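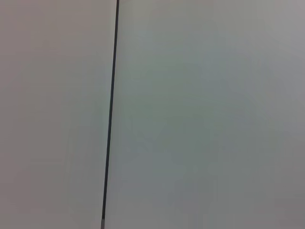 3.2 Joint sealing and movement

Sealed joints between floor panels were examined at two sites, Kusari and Lukell. At each site 16 joints were selected from areas with similar foot traffic, and joint width was measured at both ends and at mid-length. Readings were taken in April, before the heating was switched off, and repeated once indoor temperatures had settled.

The panels at Kusari have a nominal length of 600 mm; those at Lukell measure 608 mm and were laid without a primer. Fig. 4 plots the change in width against panel temperature. The slope is steeper for Lukell, although the scatter is large and three joints there had been resealed before our first visit (Turcotte, site notes).

Loss of bond was recorded only where the sealant had been applied to a dusty edge — a fault already noted in the Hunero trials. Depth of sealant had little effect within the range tested. Joints next to door thresholds were left out of the analysis and are treated separately in Section 3.4.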